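Tredden Residence – Staff Meeting on the Kitchen Arms
Minutes of the Thursday meeting, held in the Mulska Room, 2:30 p.m.

Present: kitchen and pantry staff from both shifts, the floor aides, the dining manager, the staff representative, and a visitor from Sala, who look after the arms for us. The night aides sent their apologies and a page of written questions, which was much appreciated and is dealt with under item 4.

1. Welcome and last meeting's minutes

The dining manager thanked everyone for giving up the quiet part of the afternoon and for the lemon cake, which went around twice. The minutes of the last meeting were accepted with one correction: the second pantry trolley belongs to the east floor, and has done all along.

2. Where we are with the practice table

The table in the back pantry has now been going for six weeks. It is set up with the kinds of things our people handle all day long in the small floor kitchens – plates in a rack, mugs on a mug tree, a toaster oven, a little cabinet, a basket with some corn in it – and the arms are being taught to put things out and put them away again among all that. The pantry staff have been doing most of the teaching, a half shift at a time, and several said they had come to enjoy it more than they expected to. 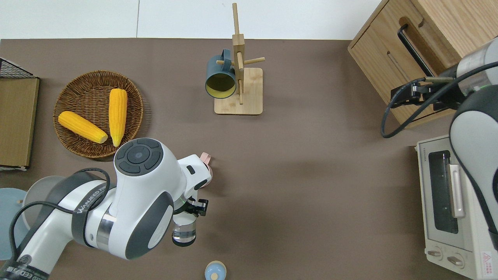

The Sala visitor went over the log with us and was very patient with our questions. There are 2,832 practice runs on it so far. Glassware and mugs were the subject of most of the talk, as they are what our residents use most and what gets broken most, by all of us, arms or no arms. One of the breakfast cooks pointed out that the mugs in the real floor kitchens are a good deal heavier than the ones on the table, and it was agreed that a few of ours should be brought down and used from next week.

There was some discussion about speed. The arms are slow, and the people who have worked alongside them say you do get used to it, but only if you stop waiting for them and get on with your own job. The visitor said that going faster can be looked at later on, once everyone is comfortable. The meeting was in favor of later on.

3. What changes for staff

This took up the better part of the hour, as we all thought it would. The dining manager read out the letter from the Undirero office, which says that no hours will be cut on account of the arms before the trial is over, and that anything after that has to come back to this meeting first. The staff representative asked for that letter to be pinned up in the break room where people can read it for themselves, and this was agreed at once.

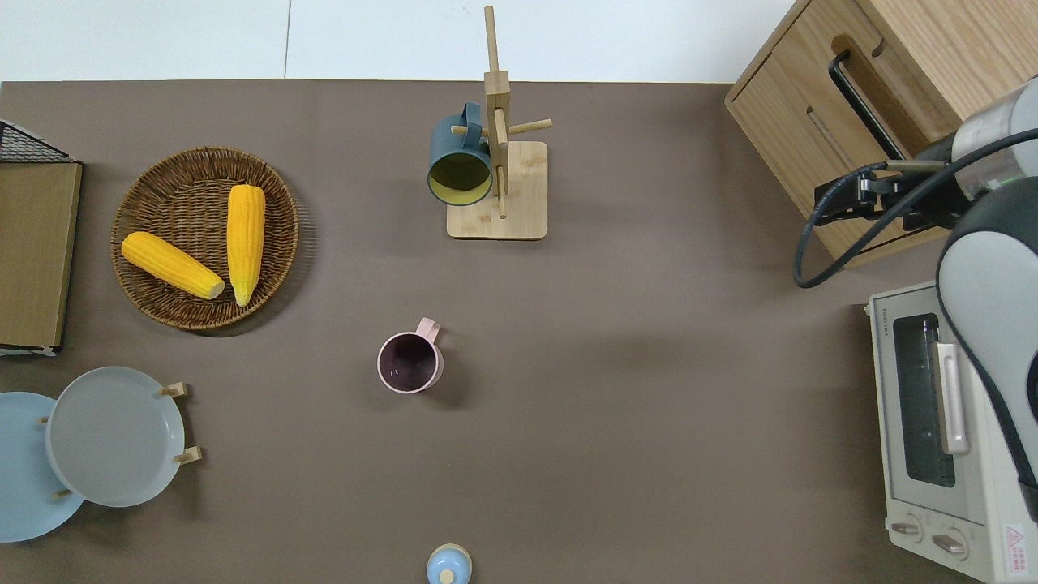 Several people spoke about the evening clear-away. At present it eats up the end of the shift, and the aides would dearly love to have that time back for sitting with residents who don't settle easily. Others were more cautious, and said that the putting away is also when they catch their breath and have a word with each other, and that they wouldn't want to lose it without noticing. Both views were listened to kindly and both are to go in the report to Undirero, in the words people used.

A question came up about pay for the teaching shifts. Four people have been doing it at their ordinary rate. The staff representative feels it is a new skill and ought to be paid as one, and the dining manager said she would take that up and bring back an answer, yes or no, to the next meeting. 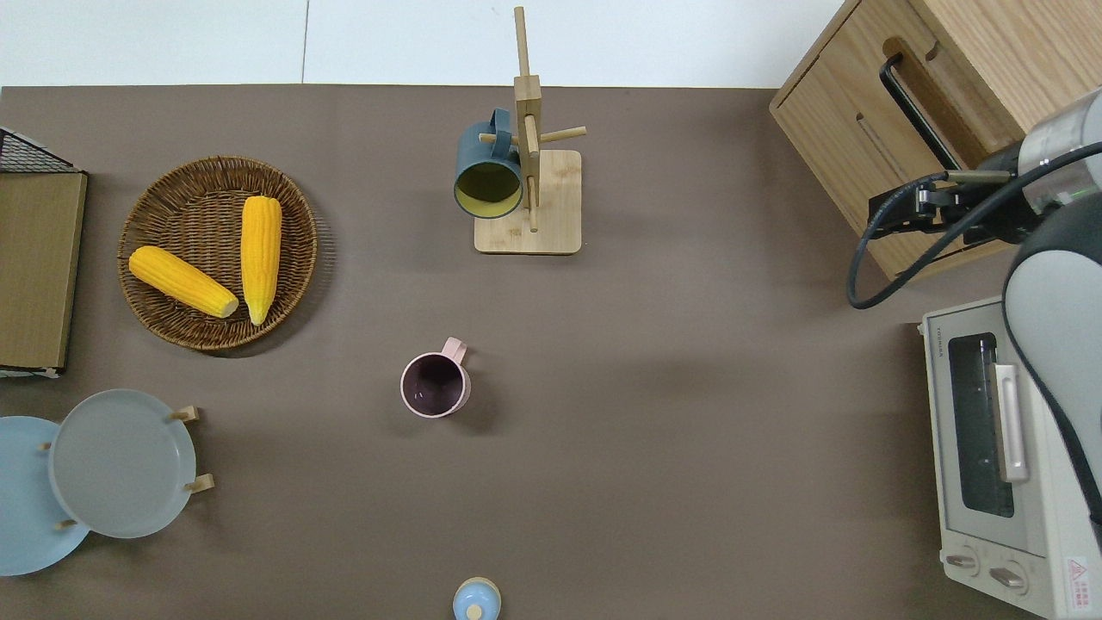

The practice table in the back pantry, with the pink mug standing out and the teal one on the tree.

4. Questions from the night aides

Who do we call if an arm stops at two in the morning? The arms will not be run at night during the trial, so the short answer is that it shouldn't come up. The Sala phone number will be posted by the pantry door all the same.

Can we still use the back pantry for our own supper? Yes, at the far counter. Please leave the practice table as you find it, and please don't borrow the mugs.

Will residents be asked what they think? Yes. Fourteen residents have put their names down to come and see the arms at work, and the activities desk is sorting out chairs and a time that doesn't run into the music hour.

5. Actions

Dining manager: pay for teaching shifts; letter to the break room.
Breakfast cooks: bring down mugs from the floor kitchens.
Sala: phone number by the pantry door; a printed copy of the log for anyone who wants one.
Staff representative: collect further comments on the evening clear-away for the report.

6. Any other business

The hand soap by the back sink has been changed and a few people find it harsh on the skin. The old kind will be reordered. There is a gray cardigan in the Mulska Room looking for its owner.

The meeting closed at 3:50 p.m. Next meeting in June, same room, and the west floor is bringing the cake.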